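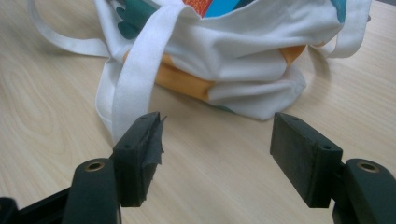 May 25, 2018

Shrinkage test on the Udska cotton, second round. Cut 4 squares from the new bolt, marked the warp side in pencil, washed 2 at 80 and left the others as controls. Line dried overnight, pressed flat before measuring.

Warp shrank 6 percent, weft hardly moved. The March bolt from Bravach did better on warp but the print bled at the folds, so I still prefer this one.

Teal ink from Rimley held after the wash. Slight stiffness where it went on heavy. Try a coarser mesh and one pull less.

To do: prewash the rest of the bolt before cutting, recut the handle template longer, ask Olszewski for the price on unbleached thread. Iron in the back needs descaling.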